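Notebook - folding bench, Vuvthorpe
30 June 2018

Long one today, so get a coffee first. I wanted to write up the two-stage approach while it is still fresh, because when I went back to my April pages to find out why we had set the approach height where we did, all I had written was "seems fine now", and that was no help to me or to anybody.

The short version for anyone skimming: splitting the fold policy into a grasp stage and a placement stage is worth keeping. With the old single policy (the one we have been calling Mulcahy) we got 51 good folds out of 87 tries on gray cotton, and most of what went wrong went wrong in the first few seconds, with the fingers taking too much cloth or the wrong layer of it. Once that happens the rest of the fold can be as lovely as you please and you still end up with a lump. The new version, Rirnarix, only has to learn one thing at a time, and I am much happier watching it.

The grasp stage works mostly from the wrist view. I know the overhead view feels like the natural one to trust, but up close it loses the fingertips behind the arm at just the moment you need them, and the wrist view keeps the jaws and the knit together right up to contact.

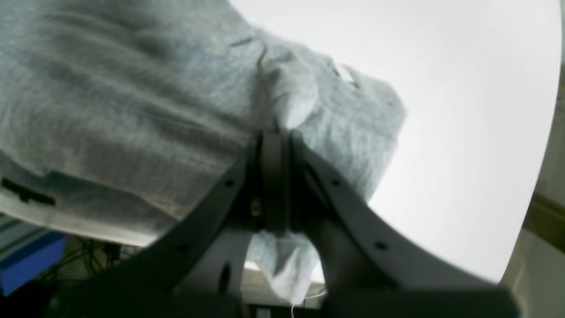 Eduardo Vieira: I'm still not sold on wrist-only for the grasp. When the cloth is hanging, it fills so much of the view that the policy can't know which part of the garment it has. Could we at least feed it the last overhead frame from before the arm moved in?

Fair point, and I think he is right about hanging cloth. I'd like to try the stale overhead frame as an extra input before we argue any further. My worry is that it will lean on the old frame too hard and ignore what the fingers are doing, but that is a guess, and guesses are cheap. Put it on the list.

For the placement stage the overhead view earns its keep. It gets the whole shirt and both arms, and the policy can work out how far the sleeve has to travel without us telling it anything about shirts. I spent a good part of the morning labeling stage boundaries by hand, which is dull but oddly soothing work, and I settled on this rule: placement starts on the first frame where both layers under the fingers move together. Please use the same rule if you label any, even if it looks a bit late to you.
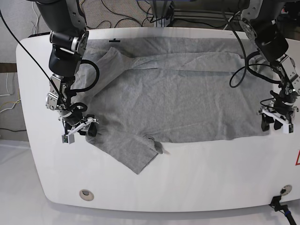 Edge grasps

These are the ones I care about most. A folded edge has to go between the pads, one pad on the table side and the other on the cloth side, and if the gap is lined up a little too far over the cloth you collect a pinch of the top layer and leave the rest behind. I added a short pause before closing, 20 control steps, so the policy gets a settled look at the edge and can shift sideways if it wants to. It does want to, quite often! I had expected the pause to be wasted time. Plukora logs the sideways correction as its own channel now, so you can plot it next to the gripper width and see for yourselves.

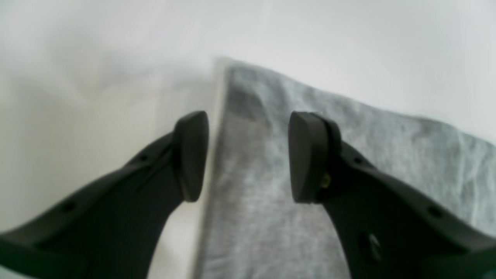 Edge approach, wrist view. Pads either side of the fold, still open.

One warning about those plots: the correction channel is in the wrist frame, and I confused myself for the better part of an hour before I remembered that.

The lift is where I am least sure of anything. As soon as the fabric comes up it starts to swing and fold in on itself, and the wrist images smear.

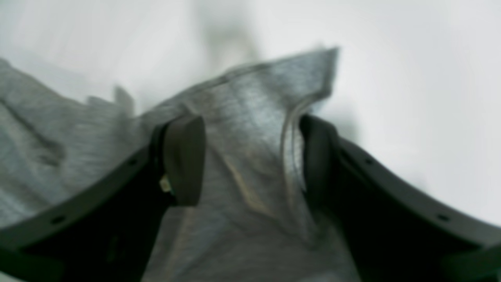 I tried dropping the blurred frames from training and it made things worse, I suppose because the policy then meets them for the first time when it is running. So they are back in, all of them, and I have slowed the lift in the demonstrations instead. I would still like a proper comparison with a shorter exposure, if the lighting will stand it.

To do next: the stale overhead frame for Eduardo, 2 seeds each way so that we aren't fooled by a lucky one. Then rerun the 87 starting layouts with Rirnarix, in the same order as before, and leave the pause alone while we do it. I have put the boundary labels in the shared folder next to the April set.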